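Baloyi Opens Garment Care Service in Avesberg

AVESBERG, December - Baloyi, the family-run laundry and linen company, will open a garment care service at its Avesberg plant this month. The service takes in knitwear, underwear and other delicate items that customers have until now had to wash at home or send out of town.

Baloyi already cleans bed linen and towels for hotels and guest houses in the region. The new service will run from a separate 900-square-foot room with its own washers, drying racks and pressing tables. It will create five full-time jobs, all of them based in Avesberg.

"Hotel guests kept asking the front desk if we could take a sweater or a blouse, and we had to say no," said Nomvula Adams, managing director of Baloyi. "Our big machines are built for sheets. We needed different equipment and people trained to use it."

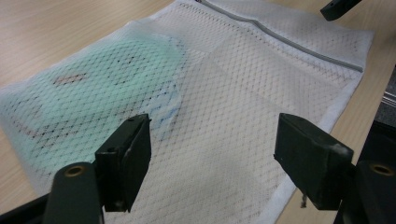
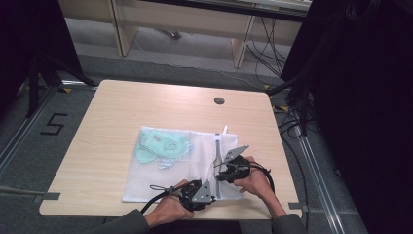 Customers can sign up online or at the Avesberg counter, which will be open until 6 p.m. Each order is checked in under a customer number, and care labels are read before anything is sorted. Small and delicate items are washed in zippered bags of white mesh like the one shown, with one customer's clothes to a bag, so that pieces stay together from check-in to pickup. Items that need flat drying go on racks and are not tumbled.

The company tested the service over 18 weeks with staff and a small group of hotel guests, handling 1041 items. Comments from the trial led to two changes: a later closing time at the counter, and a printed slip that lists each item returned.

Pickup and delivery will be handled by Postis, the local courier firm. Orders left at the counter before 10 a.m. will be ready the next working day. Wool and silk take one day longer.

"We kept the price list short - one rate for light items, one for heavy," said Yamila Barrientos, who will manage the service. "People should be able to work out the cost before they leave the house."

Booking and order tracking will run on Amness, the software Baloyi already uses for its hotel accounts. Existing hotel customers can add the service to their current contract at no set-up charge.

Baloyi plans to offer the service at its other counters next year.

Press contact: Yamila Barrientos, Baloyi, Avesberg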